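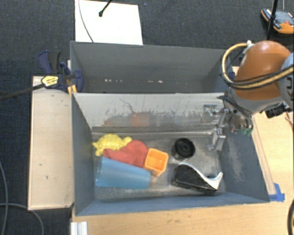
The two grey bins, front one with six things in it, rear one empty.

September, a bit after four

Put the kettle on and finally sat down to write up the oddments bins, which I have been promising to do ever since we moved them to the Brasorness bench. The whole idea, for anyone reading this later, is that small stray things from the sorting room go into the front bin and then get moved across to the back one when they have been weighed and given a line in the book. It is a humble system but I have grown rather fond of it.

The current lot is a cheerful one. My favourite is the yellow turtle with the patterned shell, which I would happily keep on my desk if it didn't need a number like everything else. It goes under Toys, small. The crumpled red thing beside it I have put down as "red material, soft goods to confirm", and I'd be grateful if whoever does textiles next would give it a proper name, as my guesses in that column have been poor all summer. The blue tumbler and the orange square cup both go under Drinkware. I know we argued over whether square cups deserve a line of their own (I still say yes, they stack so differently), but for now they can share.

Then the two black ones. The round one with the thick rim and the hub in its top I have left as "cylinder, black" and the wedge with the silver edge as "wedge, black and silver". Please don't be tempted to tidy those up into something grander without checking the Trillon list first. I did that once with a whole tray and spent an afternoon undoing it.

Scales: the little Kouris is fine up to 2000 g and I checked it with the 200 g and the 1000 g weights before lunch. Both came up right, then the 1000 g again after I had moved the scale away from the window, same answer. I've left it on the new spot, so do leave it there if you can bear to.

A word about the bins themselves, as I was asked. They are scratched, yes, and the wall between the two is the worst of it, all along the lower half. The front floor has gone pale and dusty-looking with wear. I did look at new ones in the Clolosa catalogue and came away thinking these will do us another year at least. The sides are sound and the scuffs wipe over well enough. If we want to spend money I'd much prefer a second lamp for that bench.

Still to do: labels for the two cups, ask about the red material, find the good pencil. Tea has gone cold while I wrote all this, so I am off to make another.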